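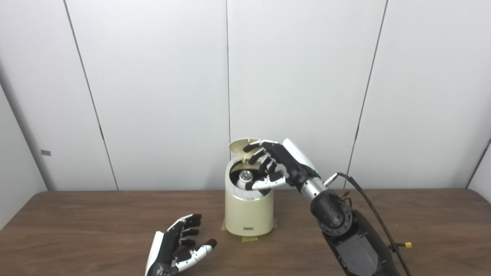
## 4. Bench chore: bottle to can

Read section 3 first. Arms homed, E-stop within reach of whoever is running it. Don't start a trial alone.

1. Set the can on the table, lid hinge to the back, label facing the robot. Tape the foot down. Press the tape flat -- a lifted corner will snag a finger.
2. Flip the lid open by hand. Lid opening is its own chore (section 6), don't mix the two.
3. Park the left hand low near the front edge, fingers loose. It does nothing in this one.
4. Load the Jikura task file. Speed limit 200 mm/s, no higher. Rania Saab has the password if it asks.
5. Check the wrist cable. It should arc clear of the hand and run down along the arm. If it rubs, stop and re-route.
6. Hand over a small empty bottle, cap on. Grip high, near the shoulder, thumb in front.
7. Run. Hand moves over the opening, lowers, lets go.
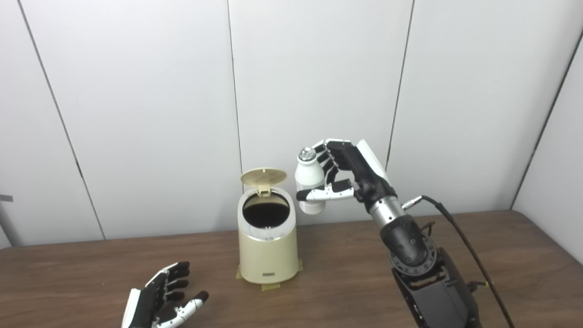

*Fig. 4-2. Right hand with bottle, beside the open can.*

8. Log it. Drop in, drop out, or hung on the rim. Hung on the rim is a fail, even if you can nudge it in after.

**CAUTION:** Fingers can go into the opening, close to the lid hinge. Keep your own hands out untill the arm is homed. Same goes for fishing a bottle back out.

**Note:** Full bottles not supported. Rekha Kartha has an open ticket on grip force, ask her before you try.

### So can it take the trash out?

No. We get asked on every visit. It can put one bottle in one taped-down can, lid already up. Last April batch: 200 runs, 172 in the can. Good number for the bench -- bad number for a kitchen floor. Tying the bag, carrying it, fitting a new one: none of that is in this release. Mahasneh wants it for the shop floor, same answer for now.

Un-taped can is next. Hideaki Imai did a few tries and the can walked toward the table edge, so leave the tape on for now.

### If it misses

- Misses left or right, same side every time: redo the table calibration, 3 points.
- Hits the lid: lid isn't all the way back. Push it, re-run.
- Drops early: wipe the fingertips, then re-run.
- Timeout 3000 ms at release: restart the hand driver, not the whol arm.

Still stuck, send the log to Walid Sabbagh with the run number.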